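The Number 42 to Dundville

A short story
Posted October 7, 2022

My aunt left me her flat in Hernden, and with it a bus pass that wasn't mine, a freezer full of damsons and a feud with the woman downstairs that had been running since before I was born. I got the keys from a solicitor who had a cold. He slid them across the desk with a tissue, which I thought was a bit much, and told me the boiler was temperamental.

I'd only been to the flat as a child. In my head it was enormous, with a corridor you could roller-skate down (I did, once, into the coat stand). The real corridor was the length of a bath. But the coat stand was still there, with her green mac on it, and I said hello to the mac before I could stop myself.

The feud I learned about on the second morning, when there was a knock and a small woman in a quilted dressing gown handed me a jar.

"That's hers," she said. "She can have it back."

"She's died," I said.

"I know that. I went to the funeral. I sat behind you, you've a very loud sniff." And off she went down the stairs, holding the rail.

The jar was damson jam. It had a label in my aunt's writing, with the year on it, and the year was the one I left school. It had never been opened.

Part 1: The jam

I'm not a nosy person. All right, I am, but I'd taken 3 weeks off work to clear the place and there's only so much you can do with other people's tea towels. So I went down and knocked, with the jar in my hand and a packet of the good biscuits under my arm.

She let me in because of the biscuits. Her flat was the same as ours, only back to front, so I kept reaching for light switches that weren't there. She put the kettle on and told me that my aunt had been a thief.

"What did she steal?"

"A seat," she said.

They had both worked at Barredo, the glove factory out on the Dundville road, and they'd both caught the number 42 every morning at the bottom of the hill. For years they sat together, upstairs at the front, with my aunt by the window because she got travel sick. Then one October my aunt got on a stop earlier, for reasons of her own, and by the time the bus reached our street there was a man in the other seat.

"What man?"

"Never you mind what man."

"But they were only sitting there?"

"He had my seat," she said, "and she let him." She took another biscuit and looked at it as if it had been there too.

I asked if the jam was an apology. She said it was an insult, as my aunt knew full well she couldn't abide damsons. I said perhaps she'd forgotten. She said you don't sit next to somebody for that long and forget about damsons.

Well, I went back upstairs and I opened every drawer in the flat. I wanted the man, obviously! I found bus tickets, knitting patterns, a brochure for a holiday camp at Trerno with one chalet ringed in biro, and a great many rubber bands. No man. Not a letter, not a photograph, not so much as a spare cufflink.

What I did find, at the back of the wardrobe under a blanket, was her old computer. I'd forgotten she'd ever had one. She bought it when she retired, to do the family tree, and then rang me up most evenings to shout at it. It wouldn't turn on. I plugged it in, I unplugged it, I tried it in the kitchen. Nothing. So I carried it down to the repair place by the station, wrapped in the blanket, and it was like carrying a sleeping pig.

The lad on the counter was kindness itself. He had the side off in no time and talked me through it all, slots for this and slots for that, and I nodded along and thought how odd it was that my aunt, who ironed her dusters, should have owned something so complicated on the inside. He said the machine itself was past saving but he could get her files off if I came back in 2 days. He charged me 32 pounds. I'd have paid double.

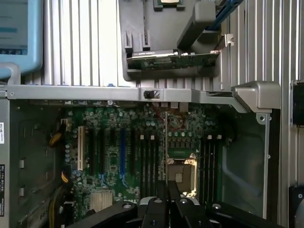
Part 2: The file

There was no family tree. She'd got as far as her own grandfather and stopped, and I can't blame her, he sounds dreadful. There were some recipes. There was a letter to the council about bins, in several drafts, each one ruder than the last. And there was a file called BUS.

I made a cup of tea before I opened it. I let the tea go cold, too, so that was a waste.

It was a letter to the woman downstairs. It had no date and hardly any commas. She said she had been getting on at the earlier stop because she'd been going to the doctor's first thing, and she hadn't wanted to say, because saying it would have made it a thing. The man was the doctor's receptionist's brother. He'd seen her looking peaky in the queue and he sat with her so she wouldn't be by herself, and he got off at the library and that was all there ever was to him. By the time she was better the two of them weren't speaking, and she didn't know how to start. She'd made jam. She knew about the damsons. It was just that the damson tree was all she had.

Then a line on its own: I kept your side clear whenever I could, I put my bag on it.

I printed it at the library, 2 copies in case I cried on one, and I took it downstairs. I didn't stay while she read it. I sat on the stairs outside like a child waiting for the dentist and listened to her radio going.

After a long time the door opened.

"Have you got any bread?" she said.

I had half a loaf. We had it toasted, at her back-to-front table, and she got the lid off the jar with a tea towel and a knife handle. You're probably not meant to eat jam that old. It was very dark and it had gone stiff as putty, and she spread it right up to the crusts.

"Horrible," she said, and held out her plate for another slice.

I should have been home by the end of that week. I rang work and asked for a few more days, and in the morning I put on the green mac and we walked down the hill together, slowly, because of her knee. Barredo's is flats now. The 42 still goes past it, though, and the front seats upstairs were free.

"You have the window," she said. "You look like a sicky one."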